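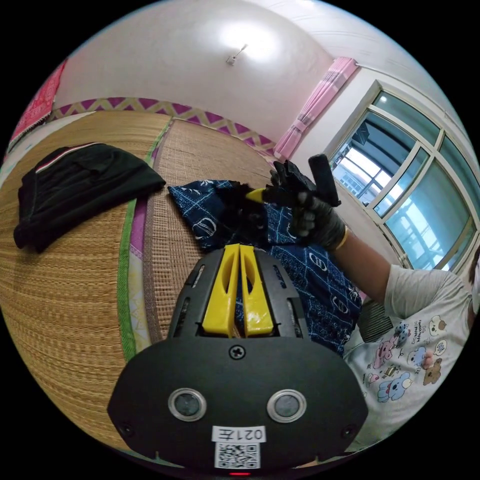
**Commercial Leases – Handout 6: Break options**

Read with the specimen lease circulated in the first week. Clause numbers below refer to that lease. The law stated is that of England and Wales. Students using the older specimen should note that the break clause was numbered differently and had no refund wording.

## 1. What a break option is

A break option is a right, given to one or both parties, to end a fixed-term lease before its expiry date. It may be exercisable on a single fixed date, on one of several dates, or at any time after a stated date (a "rolling" break). The right exists only if the lease grants it. There is no general right for a tenant to leave a fixed term early, whatever the state of its business.

The option is unilateral. The party holding it decides whether to use it, and the other must accept the result if it is used properly. The courts have therefore long required the holder to comply exactly with the terms on which the right was given. Time limits are treated as of the essence unless the lease says otherwise.

## 2. Reading the clause

Work through the clause in the following order and write down the answer to each point before drafting anything.

1. Who holds the option? Check whether it is personal to the original tenant. A personal break is usually lost on assignment, and may not revive if the lease is assigned back.
2. What is the break date? "At the end of the fifth year" and "on the fifth anniversary" can fall a day apart, depending on how the term commencement is expressed.
3. How much notice is needed? Check whether it is a minimum period or a fixed one.
4. What form must the notice take, and how must it be served?
5. What conditions apply, and on which date must each be met?

The date of the lease and the term commencement date are often different. Take the break date from the document. Heads of terms and agents' letters are no substitute, and neither is the client's diary.
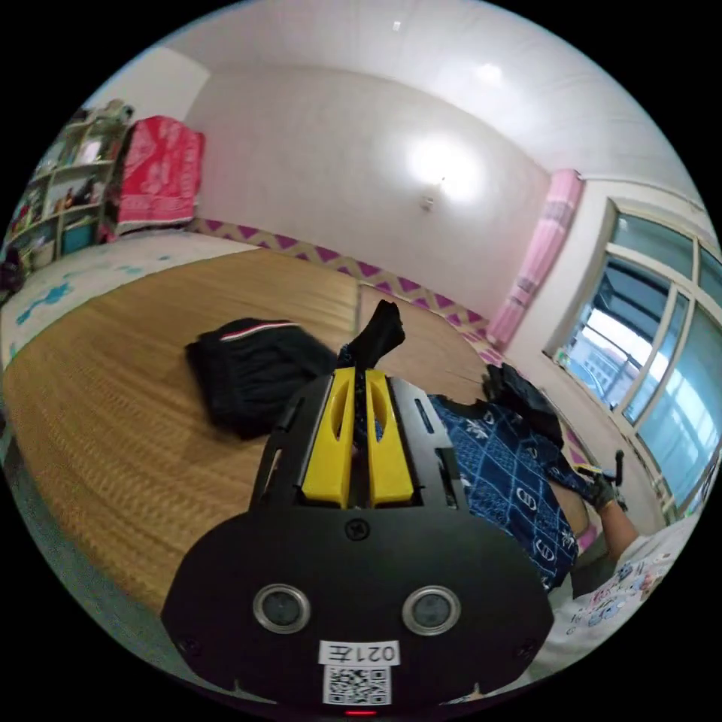 ## 3. The notice

Two kinds of defect need to be kept apart.

The first is a slip in the content, such as a wrong date where the right one is plain from the rest of the notice. The test is how a reasonable recipient, knowing the terms of the lease, would have understood the notice. If that person would have been left in no real doubt, the notice may be good despite the slip.

The second is a failure to do what the clause requires. If the clause says that the notice must contain certain words, or must be given by a certain party, the reasonable recipient does not help. A notice that clearly conveys the intention to leave can still be bad.

Notices given in the name of the wrong group company are a common cause of trouble. The registered proprietor, the occupier and the company that pays the rent may be three separate bodies. Obtain up-to-date official copies of both titles before the notice is drafted. Remember also the registration gap: after an assignment of a registered lease, the legal estate stays with the assignor until the transfer is registered.

On service, look first at the lease. Some leases set out a full code of their own. Others incorporate section 196 of the Law of Property Act 1925, as amended. Part II of the specimen does the latter at clause 8.4. Email is not good service under the specimen. Where more than one method is permitted, use more than one, and keep proof of each. The covering letters should make clear that the second copy is served without prejudice to the first.

Once validly given, a break notice cannot be withdrawn by the giver alone. If both parties agree that it should be treated as withdrawn, the effect is generally a new lease from the break date, with consequences for guarantors and for stamp duty land tax. Students tend to overlook the guarantor point.

## 4. Conditions

### 4.1 Payment

A condition that "all sums due under this lease have been paid" is wide. It may catch interest on late payments, even where the landlord has never demanded it, if the lease makes interest payable without demand. A tenant should ask the landlord for a statement of arrears well before the date. The landlord is usually under no duty to reply.

Rent payable in advance must be paid in full on the quarter day before the break date, even if the break date falls part way through the quarter. A tenant who pays only a proportion has failed to comply, unless the lease allows apportionment. Rent paid for the period after the break date is not recoverable without an express term; none will normally be implied. The Apportionment Act 1870 gives no assistance with rent payable in advance.

### 4.2 Vacant possession

The premises must be free of people, of chattels which substantially interfere with the landlord's enjoyment, and of legal interests such as undertenancies. Partitioning and other tenant's works raise a prior question – are they fixtures or chattels? Demountable partitions have caused tenants to fail. Contractors still on site after the break date, finishing small repairs, may also be enough to defeat the break.

A softer formula asks the tenant to give up occupation and leave behind no continuing underleases. It is preferable from the tenant's side.

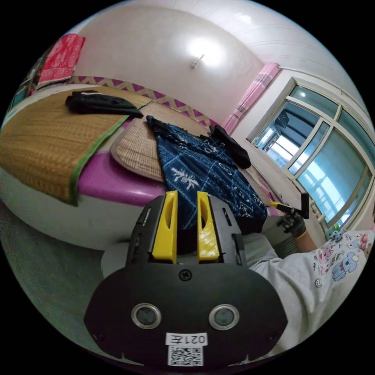 ### 4.3 Compliance with covenants

An unqualified condition that the tenant has performed its covenants is close to impossible to satisfy. A trivial breach of the decorating covenant still existing at the relevant date will do. The words "material" or "substantial" reduce the danger, but materiality is judged by reference to the landlord's ability to relet or sell without delay or added cost, so it is still a demanding standard. Spent breaches – those remedied, with no outstanding cause of action – do not normally count.

Advise tenants to refuse any condition of this kind at the drafting stage. The landlord keeps its ordinary claim for dilapidations after the lease has ended.

## 5. Worked problem: Ferkeseo and Simões

Simões let the second floor of Priltiment House to Ferkeseo for ten years. The floor measures 700 square metres. Clause 9 lets the tenant break at the end of the fifth year on at least six months' written notice. The conditions are payment of all sums due and vacant possession. The break date falls in August, between two quarter days.

Ferkeseo's property manager, Bouchra Mansour, gave notice in good time by hand and by recorded post. The June quarter's rent was paid in full. Two difficulties then came to light.

First, a balancing service charge of £662 had been demanded in the spring and had not been paid. Ferkeseo disputed it and was waiting for vouchers. Secondly, part of the floor had been underlet to Pranuvis on a tenancy within Part II of the Landlord and Tenant Act 1954, and Pranuvis had shown no sign of leaving.

On the service charge, ask whether the sum was due under the lease. If the certificate procedure in Schedule 3 had been followed, it was due despite the dispute. The sensible course was to pay under protest and argue later. The amount is small against the rent for the remaining term, but the size of the sum is irrelevant to a strict condition.

On the underlease, the contractual effect of a tenant's break is to bring down interests carved out of the headlease. The 1954 Act nevertheless protects a qualifying undertenant, who may remain in occupation. Ferkeseo could not then give vacant possession. The underlease should have been contracted out, with an end date safely before the break date. Tarek Belhaj's seminar group will take the further point, whether a payment to Pranuvis for an early surrender would have solved the problem in time.

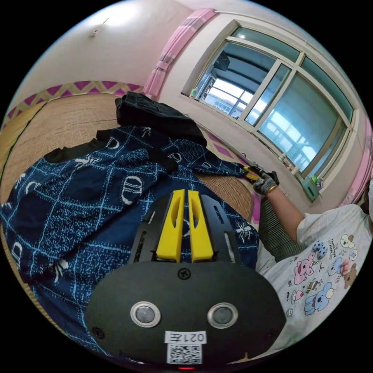 Can a landlord who accepts the keys after a defective break still claim that the lease continues?

It depends on what the landlord's conduct shows. Taking keys for security, under a letter reserving its position, does not of itself amount to surrender. Changing the locks, starting its own refurbishment and reletting the floor are inconsistent with the lease going on, and a surrender by operation of law is then likely to be found.

## 6. Landlord's breaks

The same rules on strict compliance apply. If the tenancy is protected by the 1954 Act, a contractual notice alone will not bring it to an end. The landlord must also serve a notice under section 25, giving not less than six nor more than twelve months, and must make out one of the statutory grounds if it opposes renewal. A single section 25 notice may do both jobs if it meets the terms of the break clause as well as those of the Act.

A redevelopment break should be read alongside ground (f). The intention required by the clause and that required by the statute may be tested at different dates.

## 7. Preparation for the seminar

Redraft clause 9 for the tenant, in no more than 400 words. Deal with the following:

- payment condition limited to principal rent
- refund of rent and service charge for the period after the break date
- occupation formula in place of vacant possession
- service of notices, including a fallback address

Bring a marked-up copy showing changes against the specimen. Schedule 3 need not be amended.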